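Inicio | Evaluaciones | Seguridad | Archivo | Contacto

Evaluación de la pinza manual Trondulholm para captura de demostraciones: informe sobre la pérdida de cierre y el desgaste de las almohadillas

18 de octubre de 2024

El Laboratorio de Manipulación de Olasdale ha completado la evaluación de la pinza manual Trondulholm, distribuida por Escobar. El equipo se adquirió en febrero para registrar demostraciones humanas de recogida y colocación de envases de baño y aseo, con destino al entrenamiento de un brazo automático. El presente informe recoge las características observadas, las condiciones de uso y, con mayor detalle, el fallo que obligó a suspender las sesiones. Su redacción correspondió a Renata Sepúlveda; la revisión de seguridad, a Nicanor Salinas.

Alcance de la evaluación

Se emplearon dos unidades durante 14 jornadas de trabajo. En ese periodo se registraron 788 demostraciones válidas, de un objetivo inicial de 1000. La diferencia se debe en su totalidad a la suspensión que se describe más adelante. No se evaluó el programa de sincronización suministrado con el equipo, que será objeto de un informe separado.

Las tareas consistieron en tomar un envase, trasladarlo a otro punto del puesto y soltarlo en posición estable. Se admitieron botellas, tubos flexibles y recipientes de boca ancha. Quedaron excluidos los objetos de vidrio y los envases con contenido irritante.

Ergonomía y construcción

La carcasa resulta cómoda en sesiones de hasta 50 minutos. A partir de ese tiempo, varios operadores comunicaron fatiga en la muñeca, atribuible a la distribución del peso hacia la parte delantera. El gatillo tiene un recorrido largo y progresivo, adecuado para envases blandos, aunque exige cierta práctica para graduar la presión.

Las almohadillas de la mordaza ofrecen buen agarre con la pieza nueva. Su sustitución requiere una llave que no se incluye en la caja, omisión difícil de justificar en un equipo de esta categoría. El manual en español remite en dos ocasiones a figuras que no figuran en la edición impresa.

El puesto en el que se desarrolló la evaluación reúne una superficie blanca con aspecto de pila, una botella roja de plástico tumbada en su interior y un tubo beige de pie en un vaso verde oscuro. El operador trabaja con la pinza por delante de estos elementos.

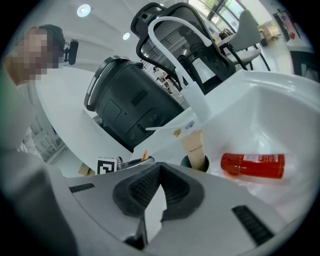

Descripción del fallo

Durante la novena jornada, una de las unidades dejó de mantener el cierre con el gatillo presionado a fondo. La mordaza cedía de forma gradual y el envase se deslizaba hasta caer. El registro, sin embargo, seguía indicando pinza cerrada. Esta discrepancia reviste mayor gravedad que la caída en sí: una demostración fallida que se anota como correcta pasa al conjunto de entrenamiento y enseña al brazo a dar por sujeto un objeto que ya no lo está.

La inspección posterior identificó dos causas concurrentes. El pasador de transmisión presentaba holgura, y una de las almohadillas se había despegado parcialmente por su borde interior. El sensor de apertura mide la posición del gatillo y no la de la mordaza, de modo que ninguna de las dos anomalías podía quedar reflejada en los datos.

No hubo lesiones. Salinas señaló en su revisión un riesgo adicional de pellizco: al ceder el pasador, el mecanismo puede recuperar de golpe su posición si el operador intenta reajustarlo con los dedos. El manual no advierte de ello.

Medidas adoptadas

1. Suspensión inmediata del uso de ambas unidades, incluida la que no mostraba síntomas.

2. Revisión manual de las grabaciones obtenidas con la unidad afectada y retirada de las dudosas. La cifra de demostraciones válidas citada al comienzo ya descuenta las eliminadas.

3. Prueba de retención al inicio de cada sesión, con una botella de peso conocido y el gatillo presionado a fondo.

4. Prohibición de introducir los dedos en la mordaza sin haber bloqueado antes el gatillo.

Respuesta del proveedor

Escobar acusó recibo de la incidencia y envió pasadores de repuesto y un juego de almohadillas. No facilitó una explicación escrita sobre el origen de la holgura ni confirmó si otras unidades del mismo lote podían verse afectadas. El laboratorio ha reiterado la consulta.

Comparación con el equipo anterior

La pinza Brindadham, utilizada hasta el año pasado, es más pesada y menos precisa en la graduación de la presión. Dispone, en cambio, de un sensor situado en la propia mordaza, por lo que una pérdida de cierre queda registrada. Para tareas con envases lisos se considera una ventaja determinante.

Valoración

La pinza Trondulholm es un instrumento ágil y bien acabado en lo exterior, con una deficiencia de diseño en la medición de apertura. Se autoriza su uso con carácter provisional, sujeto a la prueba de retención indicada. No se recomienda la compra de nuevas unidades hasta que el proveedor aclare por escrito el estado del lote. Las observaciones de otros laboratorios usuarios pueden remitirse a Renata Sepúlveda por los cauces habituales.

Compartir (14) | Comentarios (3)

© Laboratorio de Manipulación de Olasdale | Contacto | Aviso legal | Volver arriba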